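3/23/20

Up before six again and straight out to the bread, which had risen right up to the cloth! I've been feeding this starter since January and for most of that time it behaved like wallpaper paste, so I stood in the kitchen in my socks and gave a small cheer. The difference is the flour, I'm sure of it. Fadwa brought me a bag of the dark rye from the mill at Gurcombe and I've been putting in a spoonful at every feed. It smells of apples now. Apples and a bit of cellar.

Baked two loaves. The first I slashed too timidly and it burst out along one side like a split boot, but the second opened up beautifully, a proper ear on it, crust the colour of conkers. I weighed out 115 grams of starter for each and kept the water where it was last week, though I think the dough could take more. Must try that. The crumb is still tighter near the bottom than I'd like, and I wonder if I'm not letting the oven get hot enough before the pot goes in. The old Boser takes an age and the dial is pure guesswork.

Rang Fadwa while they cooled. She's reading the Metwally book, the one about village ovens, and read me a whole page down the phone about women carrying their dough through the streets on boards, each loaf marked with its own pattern so it could be told apart after baking. I love that. I want a mark! She said a fish, I said a fish would come out looking like a slug with my knife work. We settled on three short cuts and a long one, which is within my powers.

Cut into the good loaf far too early, of course, and ate the heel with butter and salt standing up. Then another slice. Then I wrapped half of it in a tea towel for Taha and left it on his step with a note, because he'd been so patient about the brick-like ones in the winter. He sent back a message almost at once that just said "AT LAST", and an hour later a jar of his quince jelly had turned up on mine. It is gorgeous stuff, cloudy pink and hardly sweet. 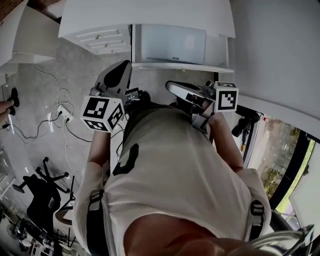 Spent the afternoon on the starter's summer lodgings. The shelf over the boiler will be too warm by May, so I've cleared a space in the larder next to the Vorari tins and moved the jar there with a rubber band round it to see how far it climbs. By supper it had hardly budged, but it's early days and the larder is chilly. Might give it a warm feed at bedtime.

Soup tonight, leek and potato, with toast from the ugly loaf. It toasts better than the handsome one, I have to say, all those ragged edges going crisp. Want to have a go at seeds next, sunflower and a few of the black sesame, and write to the mill to ask if they do a smaller bag of the spelt. Must also get the oven thermometer out of the picnic box.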